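# Midtbø abre consulta dedicada às doenças renais raras

A partir de dezembro, o Hospital de Midtbø passa a ter uma consulta própria para pessoas com doenças renais raras, e a equipa mal disfarça o entusiasmo! A nova consulta junta nefrologia, genética e anatomia patológica no mesmo corredor do edifício Farorham, com seis médicos e quatro enfermeiras em permanência.

Até agora, um doente com suspeita de nefrite hereditária ou de glomerulopatia C3 andava de serviço em serviço, por vezes durante meses, com as análises numa pasta debaixo do braço. Na nova consulta, a biópsia, o estudo genético e a conversa com o nefrologista ficam marcados logo na primeira visita -- e a família pode vir também, o que nas doenças hereditárias faz toda a diferença.

O projeto nasceu do registo Dravel, que o hospital mantém com os centros de saúde da região. O registo reúne 3643 pessoas seguidas por doença renal crónica; em 1373 delas a causa nunca chegou a ser esclarecida. São estes os primeiros doentes a receber carta, por ordem de gravidade, e as respostas já começaram a chegar.

A Piltico, que desenvolveu a agenda partilhada entre os três serviços, assegura também a formação do pessoal administrativo. As crianças continuam a ser vistas na pediatria, mas a passagem para a consulta de adultos será preparada em conjunto a partir dos dezasseis anos.
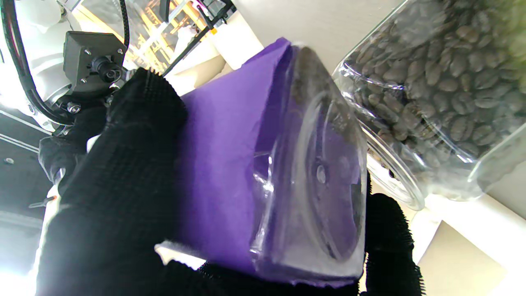 Para Elsa Solberg, o mais importante é que uma biópsia inconclusiva deixe de ser o fim da conversa: há doentes que merecem uma segunda leitura das lâminas, disse, e agora haverá uma reunião semanal só para isso.

A consulta funciona das 8h30 às 15h, no piso 2, com entrada pelo lado do parque. Os médicos de família podem referenciar doentes pelo circuito habitual, indicando "renal rara" no pedido. Quem já é seguido em Midtbø não precisa de nova referenciação -- basta falar com o seu nefrologista.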